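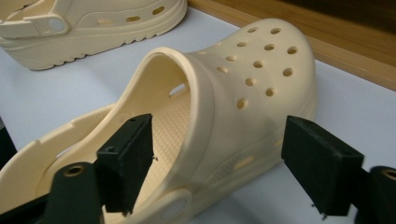 Open Day at the Gorari Device Lab: Remote ADB on a Large Rack

5 min read

Gorari opens its Android test lab to outside developers once a year, in June. The lab takes up one floor of a former printing works in Ďurica, and it rents phone and tablet time to people who want to run a build on hardware they don't own. I went to see how the ADB side is put together. I have used their service for two years and had only ever seen it as a list of serial numbers in a terminal.

The tour started at 9:30 with a short talk by Viera Jurčo, who runs the rack software. After that we were free to walk the floor and ask questions at the consoles. No phones could be unplugged, and laptops were allowed only on the guest network.

The rack

The lab currently has 615 devices online. They sit in open sleds, screens facing out, with the USB port at the bottom. Every sled connects to a powered hub, and each group of hubs connects to a small host machine that runs its own ADB server. There are 13 devices on each host. Jurčo said they started with more and saw devices drop to "offline" during large file transfers. Cutting the number per host fixed most of it, and replacing the cables fixed most of what was left.

Every host pins one version of the platform tools. This matters more than it sounds. If a client and a server have different protocol versions, the client kills the running server and starts its own, and everything attached to that server disconnects for a moment. On a desk with one phone you may never notice. On a shared host it ends twelve other sessions.

Wamon, the layer in between

Customers don't talk to the hosts directly. They talk to Wamon, an in-house proxy that accepts a normal ADB client connection and forwards it to the right host. From the user's side a reserved phone shows up in "adb devices" like any other. Shell, logcat, push, pull, install and port forwarding all pass through. Three things are blocked or changed:

- "adb kill-server" affects only your local server
- "adb tcpip" is refused with an error message
- "adb reboot bootloader" works only on devices in the unlocked pool

The third item is the one most ROM developers will ask about. The unlocked pool is small and the waiting list for it is long. Fastboot goes over a separate channel, with a relay that watches for the device to come back under its fastboot serial and passes it to the same session. I watched a full flash of a system image on a demo tablet. The transfer ran at normal USB speed once the image had been copied to the host, and the copy to the host was the slow part. Upload your image before the reservation starts if you can. The web console has a storage tab for that, and the time spent there isn't billed.

Delay over the link was better than I expected. On the guest network a bare "adb shell true" came back in 815 milliseconds on the first call, which includes authentication, and much faster on later calls in the same session. Scripts that open a new session for each command will pay that first cost each time. Batch your commands in one shell.
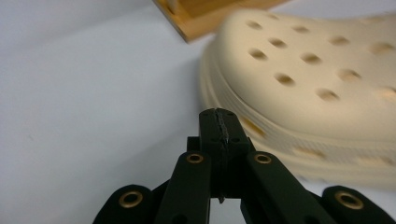
Heat is the second thing the lab plans around, after cables. A phone that charges all day while running a test loop will throttle, and benchmark numbers taken from it are useless. Gorari caps the charge on supported models and pulls air through the sleds from front to back. The first generation of sleds had solid backs, and the phones in the middle rows ran warmest. The current ones are perforated, with the holes in loose diagonal rows like the ones on the toe of a cream foam clog. The principle is the same as in the shoe: keep the shell stiff and let air through where there's something warm behind it. Jurčo's team tried a finer mesh as well and went back to larger holes after dust blocked the mesh within a few months. Temperature is read from "dumpsys battery" once a minute, and a device over the limit is taken out of the pool until it has cooled.

Isent and the cleanup step

Between customers each device goes through Isent, a reset tool that started as a shell script and is now a proper service. It removes user packages, clears developer settings, wipes the data partition and then compares the build fingerprint with a stored value. If the fingerprint is wrong, the device is reflashed. Locked devices get a factory reset through recovery, and some vendors make that step hard to automate. Two models on the floor still need a person to press the volume keys.

Isent also revokes ADB authorizations. I asked what happens if a customer leaves a key on a device and the wipe fails partway. The device is marked dirty at the start of the process and can't be offered again until the last check passes, so a failed wipe leaves it parked.

Logs are kept for 1000 sessions per host and then rotated. They hold connection events and exit codes, with no shell output. I'd have liked an option to keep output for my own sessions, and it's apparently on the request list.

Practical notes

Bring questions about specific models, as the floor staff know the stock well. The consoles run only the lab's own demo apps, so don't expect to test your build on the day. The session on USB hubs at 2:00 was the most useful part and the room was too small for it. Parking is behind the building, entrance from the canal side.

Related

Pinning platform-tools versions on a shared build machine
Why adb shows "unauthorized" after a reset
Wireless debugging and pairing codes
Choosing a powered USB hub for more than four phones
Reading dumpsys battery from a script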